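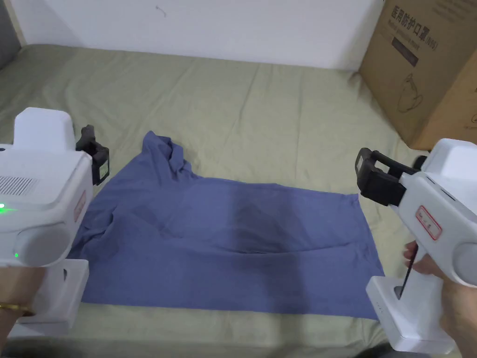 Figure 1. A blue-grey shirt spread on a green sheet.

How often do students in shared houses wash their clothes?
Project report, 27 July 2025

1. Background
Plomow House and Clunddale Court are both let to students from September each year. Each has one laundry room, and complaints about queues come up every term. We wanted to find out how often people wash everyday tops, and if they wash them sooner than they need to.

2. Method
We put a paper form through every door and got 209 back. The form had 7 questions. We left out bedding and towels - most people could not remember when they last washed them.

3. Results
Of the forms returned, 80 said a top goes in the wash after one wear. Clunddale residents washed less often, which may be down to price, as the machines there cost more per load. Sunday evening was the busiest time in both buildings.

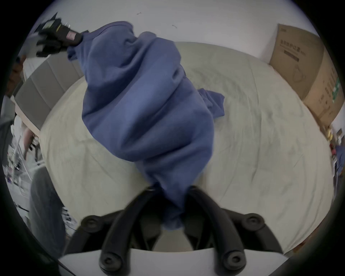
Figure 2. A blue garment being lifted and twisted.

4. Limits
The form did not ask about sports kit, and four people wrote in to say it should have. We also had no figures from the Plinby launderette, where part of Clunddale goes instead.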